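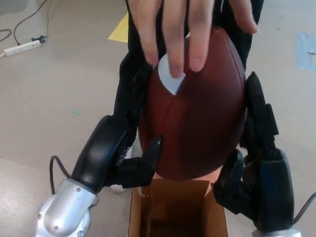
Equipment and kit

The sports kit for the September term has been boxed up by site. Stuart Penrose did the list and it matches what we bought, apart from the cones, which are on back order. We spent 700 pounds on this line, as agreed, and don't expect to ask for more before spring.

Attendance

The after-school club at Drunovness has 60 children on the register. The Rajput Road club is smaller, with 21, and we would like it to grow. Shalini Jaiswal has spoken to both primary schools nearby and one has agreed to put our leaflet in book bags. The other wants to see our safeguarding policy first - it was sent last week and we are waiting to hear.

Older children are still dropping off after the first month. Janelle Dumlao asked those who left why they had stopped coming. Most said the session finishes too late for the bus. From next term Drunovness will start at 3.30 and end at 4.45, which the school has accepted.

Staffing

We are two coaches short. Madhu Kanaujia has covered the gaps by moving between sites, but this can't go on through the winter. The post was advertised in September and drew few replies, mainly from people who could only work weekends. We have put it out again with travel paid.

First aid training is up to date for everyone except the newest starter, who is booked on the next course.

Venue

The hall roof at Drunovness leaked again over the far end. The landlord has patched it and promised a full repair during the school holiday. We lost one session and the children were offered a place at Rajput Road instead, though few could get there.

Changes to the plan

We asked in the last report to move the holiday camp from Easter to the summer. Thank you for agreeing to this. The money set aside for it is unspent and is shown on its own line in the accounts.

The next report will cover the spring term. Questions on the figures should go to Kristine Dagdag at the main office.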